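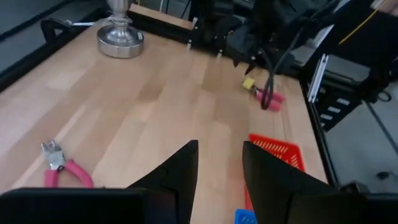

Care and Order of the Shared Workbench

A shared workbench stays useful only when hand tools are returned to a known place at the end of each session. Most of the time lost in the Brustbridge workroom is spent looking for small tools that were set down among other materials. Members are asked to decide where each tool will go before they begin work, and to keep that place free until they finish. Pliers with bright handles, such as the pink-handled pair at the lower left of the table, are easy to find on pale wood and should be chosen over dark-handled tools when both are available. A slotted plastic basket, like the red one on the right, may be used for tools in current use. It is not intended for long-term storage.

The following guidance was prepared by Gudrun Lindqvist for members of the Brustbridge Household Workshop and was last revised in May. It replaces the sheet formerly posted beside the sink.

Before You Begin

Wipe the tabletop with a dry cloth. If it is marked, use a cloth dampened with plain water and a drop of dish soap, then dry the wood at once, working along the planks. Standing water finds its way into the joints and will raise the edges over time.

Bring only the tools required for the first stage of the job. Others can be fetched later. Place cutting tools with the handles toward you and the jaws toward the middle of the table.

Switch on a lamp if you are working after 4 p.m. in the winter months. The ceiling light falls behind most people when they are seated, and the shadow of the hands makes fine work tiring. Stand the lamp toward the back of the table, well clear of the elbow, with its cord running off the rear edge.

Care of Pliers and Cutters

Pliers need very little attention, but they need it regularly. Brush out the jaws with an old toothbrush. Put one drop of light machine oil on the pivot, open and close the tool several times, and wipe away whatever comes out. Oil left on the surface will collect dust and transfer to paper and fabric.

Do not use kitchen oil. It thickens and turns sticky, and a pivot treated in this way has to be cleaned with mineral spirits before it will move properly again.

Surface rust may be removed with fine steel wool and a little oil. Rub in one direction and stop when the metal is smooth; there is no need to bring it to a shine. Deep pitting near the cutting edge means that the tool should be withdrawn and handed to Toon Vermeulen, who keeps the repair list.

Plastic-covered handles should be washed in warm soapy water and dried. Solvents soften some coatings and leave them tacky for weeks. If a sleeve has begun to slide, remove it, clean the metal beneath, warm the sleeve in hot tap water and push it back on. A sleeve that slides again should be replaced. The workshop buys its replacements from Arruda in packs of 2, and spare packs are kept in the second drawer.

Clips and Clamps

Small clips are the items most often missing at the end of a session. Keep them together, and fasten them to a strip of cardboard when they are not in use. Test the spring of each one before trusting it with a glued joint. A weak clip can still hold a stack of papers and need not be thrown away.

Dried glue on a clip will often come away if the clip is left overnight in warm water. Scrape off the remainder with a plastic card. Metal scrapers leave grooves, and the next drop of glue will settle in them.

Choosing and Using Baskets

Open mesh baskets are preferred to solid bins on the workbench. Dust and crumbs fall through, the contents can be seen from the side, and the basket may be rinsed under a faucet without being emptied of water afterward. Very small parts, including screws, washers and beads, will slip through the openings and belong in a lidded jar.

Color is a simple and reliable way to sort. Each household or group may assign its own meanings, provided that these are written down and are not changed in the middle of a job. The arrangement used at Brustbridge is as follows.

Orange: items to be put away at the end of the session.

Blue: items still in use, or waiting for a second step.

Red: items that need repair, washing or a decision.

A basket borrowed for another purpose during a session must be cleared before the final sorting begins. Line the baskets up along the edge nearest the person sorting. They should touch one another, so that nothing drops between them, and should start out empty. A row of three baskets takes up little depth and leaves the middle of the table open for the things to be sorted.
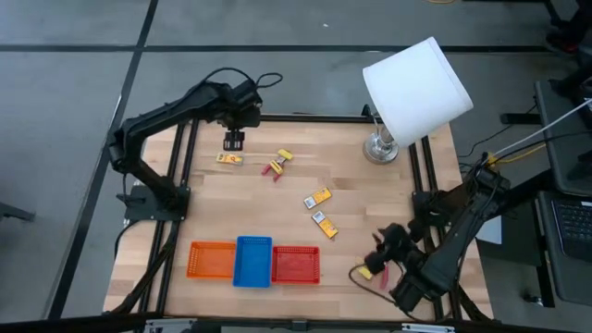
Sorting Small Packages

Spread the packages out in a single layer before placing any of them in a basket. Duplicates become obvious once nothing is stacked, and a half-used packet is less likely to be put away behind a full one.

Turn each package so that its label faces up. Where the printed label has worn off, write the contents and the month of opening on a strip of masking tape. Pencil lasts longer than most ballpoint inks on this tape and does not smear when handled.

Packages of the same color deserve particular care. Yellow boxes are used by several suppliers for quite different goods, and they should be read, one at a time, before they are grouped. An adhesive was placed among the cleaning supplies last year for this reason — no harm came of it, but the mistake was not found until the stock check.

That check recorded 659 small items in the workroom. The list is kept in the green binder and should be amended whenever a package is finished.

Cleaning the Baskets

Wash plastic baskets once a month in lukewarm water with dish soap. A soft nailbrush will reach into the corners, where lint tends to gather. Members who prefer an unscented product may use the Natura soap kept under the sink. Rinse well, shake over the sink, and leave the baskets upside down on a towel.

Very hot water should be avoided, as thin mesh can lose its shape. A basket that has warped slightly may be pressed flat under books while still warm from washing. If the rim has cracked, take the basket out of service. Tape over a crack is acceptable for some 2 weeks while a replacement is on order, and no longer.

Looking After a Wooden Top

Treat the wood with a suitable oil twice a year. Apply it thinly with a lint-free cloth, wait 20 minutes, and wipe off all that has not been absorbed. Spread used cloths flat outdoors to dry before they are discarded; a crumpled oily cloth can heat up by itself and must never be left in a closed bin.

Lay a cutting mat or a piece of thick cardboard beneath any work that involves blades, hot glue or paint. Light scratches may be eased with fine sandpaper, again along the planks, followed by a little fresh oil. Metal stands should be lifted when they are moved. Felt pads of the Tirno type can be fitted under the feet, and they should be checked for grit when the top is oiled.

At the End of the Session

Return the contents of the orange basket first. Review the blue basket and attach a note to anything that must wait for another day, giving the name of the member and the step that remains. The red basket is carried to the repair shelf with its contents.

Check under the table and along the wall for clips. Switch the lamp off at the socket and let the shade cool before moving it. Questions about this guidance may be left for Gudrun Lindqvist in the binder.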